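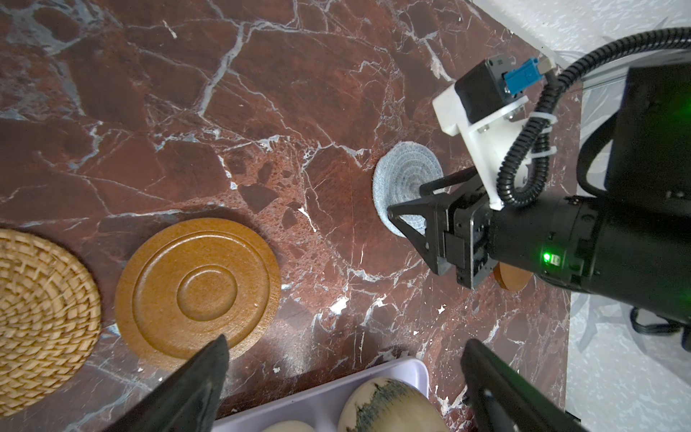
Filed under: Student Projects > Site Visits

Coasters, Mugs and Two Robot Arms: Our Visit to Clasmont

For our project we had to pick a workplace that uses some kind of automation, go there, watch it running and write up what we learned. Most of the class went for warehouses. Our group (me, Imani Park and Darius Rusu) wanted something smaller, so Imani wrote to Clasmont, a little robotics workshop that was having an open day in January, and they said come along and bring questions. We brought two pages of them!

Sadia Bangash met us at the door and ran the demonstration. She has been there 11 years and she talks fast, so my notes are a mess and I had to borrow Darius's for half of this report.

The main thing we saw was the table demo. It's a pair of white arms bolted to a rail along the front of a table, and the job is tidying up and sorting coasters and mugs. That sounds like nothing, I know. I figured a real robotics company would be stacking engines or something. But Sadia said household things are where the interesting problems are, because a coaster is flat and low and there's hardly anything for a gripper to get hold of. Try picking one up with just two fingertips, no fingernails allowed. I did try it at home with a coaster and it's super annoying.

Our first question was how the arms know where anything is. Each arm has a small camera up near the gripper, so it gets its own close view of whatever it's reaching for, and then there are other cameras looking at the whole table. Imani asked why you'd want both. Sadia explained that from farther away you can see where everything sits, but the arm itself can get in the way right at the important moment, and the wrist camera takes over there. Up close you can even make out the twist of the cord in the blue coaster.
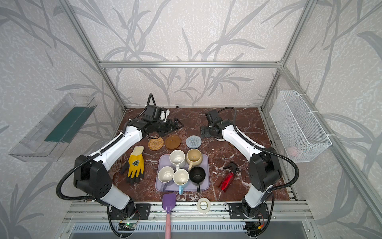 The mugs were my favorite part. There were five of them in a lavender tray, and they didn't match at all, which Sadia told us was on purpose. If you only ever practice with one kind of mug, you end up with a robot that's great at that one mug and hopeless with its cousin. Same idea with the extra stuff lying on the table, like the glove, the spray bottle and the roll of tape. A real kitchen counter has junk on it, so the practice one does too.

Darius wanted numbers (he always wants numbers), so here is what we got. They have recorded 300 tries at the coaster job so far, and 177 of those went all the way through without a person stepping in. We worked that out to 59 percent. I thought that sounded low and said so, a bit too loudly. Sadia didn't mind. She said the tries that go wrong get saved as well, with a note on where things fell apart, and she reads those notes more than anything else.

The software that keeps track of all the tries is called Stosano. We saw it on a laptop for a few minutes but I can't say I followed it. Lucian Pascu, who wrote a lot of it, offered to explain and then got pulled away to fix a cable, so that part of our question list is still blank. Sorry!

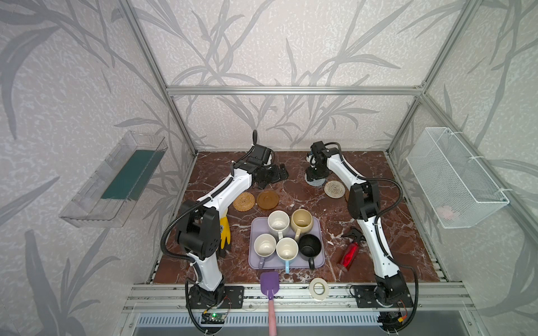 We also asked about the marble pattern on the tabletop, since it's so busy. I had guessed somebody just liked it. Sadia said a plain white table would be easier for the cameras, and they do have one of those, but a light beige coaster over all those white veins is a better test. The leafy wallpaper does the same sort of thing for the background.

What surprised me most was how much of the job is people setting things up. Before each try someone has to lay the table out, and Ruairí Mac Mathúna, who was on that job for the open day, showed us his list of layouts. Things get shifted, turned or swapped, then it all starts over. He let Imani pick a layout and she made it as mean as she could.

If we did this project again I would change a couple of things:

- Send the questions ahead of time. Some needed looking up and we lost a chunk of the visit to that.
- Split the jobs properly. All three of us watched the arms and only Darius wrote anything down.

We still want to find out what happens when both arms reach for the same object. I forgot to ask, and Sadia has said she'll answer by email, so I'll add it to the appendix when I hear from her.

Posted 24 May 2021

Contact the project office | Copyright, all student work belongs to its authors | Back to top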